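Workshop Tips: Setting Up a Fair Gripper and Camera Comparison

Filed under: Bench automation, small arms
Last revised 06/12/2020

These tips cover the dull part of choosing a gripper for a bench arm: getting two candidates to face the same work, seen by the same cameras, so that the numbers can be set side by side. They were written down after Isamu Kikuchi and I compared two-finger grippers for the Skinddale workshop. Most of the work was done in simulation first. The hardware came out of its box only when the simulated runs had stopped changing from one day to the next.

Pick the objects before the gripper

Choose the objects you will lift in real use and leave out the ones that only make the gripper look good. A workshop set should include a can or similar cylinder, something with flat parallel sides, something thin that lies close to the surface, and something with no regular shape at all. A set of plain cubes will pass nearly any parallel gripper and tell you nothing.

Keep the object set fixed for the whole comparison. If one has to be replaced, throw out the earlier runs that used it.

Weigh each object and write the weight next to its name. In simulation, check that the mass in the model file matches the scale. Ours did not for the cans. They had been left at a default value and were being picked up like table tennis balls.

Camera placement

Use two views. One should take in the arm and the work surface together, and the other should sit low and close to the fingers. The wide view is for planning and for finding out afterwards which object was disturbed first. The close view is for judging contact.
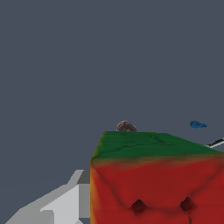

Finger contact is the hardest thing to judge from video, and most arguments about a run come down to whether the finger was touching before the jaws began to close. Do not settle it by eye. With the gray of the gripper right up against the left edge of the red face, as it is in the close view here, a gap of a couple of millimeters and a firm press look the same. Log the contact force from the simulator, or the motor current on the real gripper, and stamp it with the same clock as the video. If the two clocks drift, the log is worthless for this purpose.

Set the close camera so that the near object does not fill the view. A large object in front hides whatever is behind it, and the far jaw usually ends up there. Moving the camera higher cures this better than moving it back. Moving it back costs resolution at the fingertip.

Fix the exposure and white balance on real cameras. Automatic exposure shifts when the arm passes over a pale surface, and color-based object detection shifts with it. Tape over the focus ring once it is set.

Controller settings

Run both grippers from the same controller with the same speed limit and the same acceleration limit. The Kinoshita controller lets you save these as a named profile. Save one, lock it, and load it at the start of every session, even if you believe it is already loaded.

Set closing speed low for the first pass. Fast closing knocks light objects out of line before both fingers arrive, and the failure is then scored against the finger shape when it belongs to the speed. Once the slow runs are finished, raise the speed in equal steps and repeat the full object set at each step.

Define the grasp point per object, in object coordinates, and use it for both grippers. If each gripper is allowed its own best grasp point, record that as a separate test. Both are useful – but they answer different questions, and the results should never share a table.

Laying out the work surface

Spread the objects so that the open jaws can come down over any one of them without touching its neighbor. Measure the gripper at full opening, including the outside of the fingers, and use that as the least clear distance. Then do a second set of runs with two objects placed close together on purpose. Crowding is what separates a slim finger from a bulky one, and it does not show up at all in a spread layout.
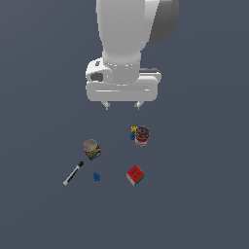 Turn the long and thin objects between runs. A parallel gripper that handles a marker lying across the jaws may fail when it lies along them, unless the wrist turns first. The turn takes time and can carry the elbow close to a joint limit. Use the same list of angles for both grippers, and store the list with the results.

Keep the surface plain and of one color. Patterned mats help people line things up, but they confuse cheap depth cameras. If you need position marks, put them in the controller file and check them with a pointer tool.

Running the trials

We ran 144 trials per gripper. Each trial was one approach, one close, a lift of 300 millimeters, and a hold of six seconds. Shorter holds hid slow slipping, mostly on the smooth objects.

Score only what can be checked from the log and the video:

Object lifted clear of the surface: yes or no.
Object still held at the end of the hold: yes or no.
Any other object moved: yes or no.
Object turned in the jaws during the lift: yes or no.

Do not use a one-to-five quality score. Isamu and I scored the same runs that way at first and disagreed on about a third of them.

Alternate the grippers in blocks if the changeover is quick. In simulation the changeover is free, so there is no excuse for running all of one and then all of the other. On hardware, pads wear and the room warms up, and the gripper tested last gets the blame.

Results in short

The Gelow fingers held cylinders better and let go of flat-sided objects less cleanly. The Clanura fingers were slimmer, disturbed fewer neighbors in the crowded layout, and needed more closing force on the cans. For mixed small parts we kept the Clanura. Noboru Uchida runs heavier stock on his own arm and chose the Gelow from the same data.

Fingertip pads

Wipe pads with alcohol before each block and let them dry fully. Replace them in pairs. Write the date on the back of the pad with a fine marker before gluing it down, and keep the old pair in a bag until the next set of runs has been checked against the last.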